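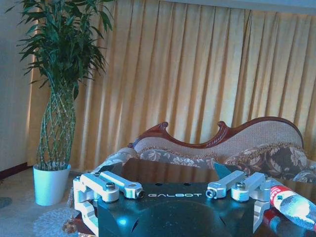

Getting the label and glue off clear plastic bottles without ruining the bottle

Usden Household Help > Kitchen and Storage > Bottles, Jars, Lids
Posted 22 November 2022

Osvaldo Pimentel

I have agreed to fill 56 clear plastic bottles with colored water for my daughter's school fair, where children will throw rings at them and win things their parents don't want. The woman running the booth, Pramila Maurya, would like the bottles "completely clear, no branding." She said this in a pleasant voice and then left quickly.

The bottles are the usual thin, see-through kind with a label near one end. The one lying on the table is typical of the worst batch, with a red label and white lettering. I have been at it for two evenings. Results so far:

Peeling dry: the top layer comes off in one satisfying sheet and leaves a fuzzy white layer underneath, which does not come off in any kind of sheet.

Warm water and dish soap, soaked an hour: the fuzz comes off, the glue stays. The glue then collects everything in my kitchen, including a surprising amount of dog.

Boiling water: the bottle pulled in its shoulders and shrank like a man who has been asked to help someone move. It no longer stands up. My daughter has given it a name and I'm not allowed to throw it out.

Steel wool: removes the glue and also the "clear."

Some of the labels have no glue except for one strip, and those are a joy. I have eight of those. The rest are the full wraparound sticky ones. I'd like a method that works on a pile of bottles at once, doesn't cost more than the prizes, and doesn't leave a smell. They won't be used for drinking, but they will be around small children, so I would rather not use anything with a skull on the can.

Also, how do people dry the insides? I've had six upside down on a rack since last night and they look like little greenhouses.

Guilan Tang

Stop soaking them. That's the main thing. Most of the glue on those wraparound labels doesn't care about water, and once you've turned the paper to mush you have lost your handle.

Use a hair dryer. Low or medium heat, never high, and keep it moving. Fill the bottle with cold tap water first and put the cap on. The water keeps the plastic from going soft, and it gives you something solid to hold. A bottle full of air will buckle under your thumb just as you get a corner started.

Find the seam where the label overlaps itself and warm that for half a minute. Lift the corner with a fingernail or an old library card. Then pull slowly, back along the label and close to the bottle, with the dryer aimed at the line where the label is letting go. If it starts to tear, you're pulling too fast or you got bored and stopped heating. I do both.

For whatever glue stays behind:

Mix plain cooking oil and baking soda into a paste, equal parts.
Smear it over the glue and walk away for 20 minutes.
Rub with a soft cloth. The glue balls up and rolls off.
Wash with dish soap, twice. Once gets you a bottle that is clean and slippery, which is a bad quality in something children will be asked to carry.

No steel wool, no green scrubber, no scouring powder. Baking soda in oil is as rough as I would go, and even then don't bear down. That plastic scratches if you speak to it sharply. If you're already at the scratched stage, put that bottle in the back row and fill it with the darkest color you've got.

Do all the labels first, then all the paste, then all the washing. I did 50 for my sister's wedding and tried to finish each one before starting the next, and I was still at it when the guests were parking.

Inside drying: shake out what you can, then stand them upright with the caps off. Upside down on a flat rack, the mouth gets closed off and the damp air has nowhere to go. But you're filling them with colored water. Why are you drying them?

Osvaldo Pimentel

I have read your last sentence several times and have no answer for it. The rack has been put away.

Rogério Brandão

just use lighter fluid on a rag, 10 seconds a bottle, been doing it 30 years

Wellington Lacerda

Please don't use lighter fluid on 56 bottles in a kitchen with a dog in it. It does work. So does moving to a new house when the old one needs dusting.

If you want a solvent, rubbing alcohol will take off some label glues and leave others exactly as they were, and the only way to learn which kind you have is to try it on one bottle. Window open, stove off, small amount on a cloth. Don't use nail polish remover. The acetone kind can turn clear plastic cloudy, and the cloud stays. I have a cloudy vase I used to be proud of.

There's a citrus label remover called Allow at Hsu Hardware, on the shelf behind the mousetraps. I've used it on jars and it was fine. It did leave an orange smell that hung around for days, so it probably fails your smell rule, unless you tell the children it's a feature.

I agree with Guilan on the hair dryer, with a few additions from having done this for the garden club.

Sort before you start. Put the one-strip labels in one pile and the full wraps in another. With the one-strip kind, slit the label opposite the strip with scissors, open it up like a coat, and you have only the strip to deal with. Don't use a knife. I did, and now there's a bottle that waters the table.

Masking tape picks up thin leftover glue. Press it down hard, yank it off, repeat with fresh tape. It's dull work but it's dry work, and you can do it in front of the television. For thick glue it does nothing.

Lay a folded towel on the table and put the bottle on its side in the fold while you work. Without the towel it rolls, and a bottle full of water rolls with conviction.

Keep the caps in a bowl as you go. Caps from different brands look the same and don't all fit, and you'll want to learn that over the sink. Check each filled one by tipping it before the food coloring goes in. After the food coloring is a worse time. Go easy on the coloring, too. A couple of drops is plenty in a small bottle, and red makes the most trouble on a countertop.

For afterward: our pickup is through Trekau, and their leaflet says to empty the bottles, flatten them, and put the caps back on. Yours may say something else, so check before you flatten all of them and discover an opinion about it. And ask Pramila whether the booth is meant to be repeated in July at the summer fair. Ours was. I'd given the bottles away by then and had to start over, with 100 this time.

Osvaldo Pimentel

Update for anyone who lands on this with a sink full of fuzz. Hair dryer with cold water inside, then the oil and baking soda, done in batches on a towel. Two more evenings. The steel wool casualties are purple and live in the back row. I tipped every one of them over the sink and three dripped, all because of caps, as predicted.

Tried the masking tape on the one-strip pile and it was enough by itself.

I asked about July. She said they were thinking of 151.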